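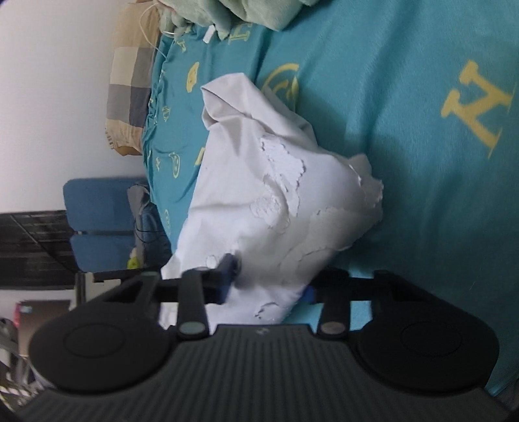
My phone updated itself in July and now claims the battery is at 101 per cent of its "expected health". I'm not convinced. Daithí Dunne swears by leaving optimised charging on, so I tried it for 21 nights. It stopped at 80 when it felt like it and carried on to full the rest of the time. I still needed the charger by teatime. I've switched it off again, and if the battery goes I'll pay for a new one.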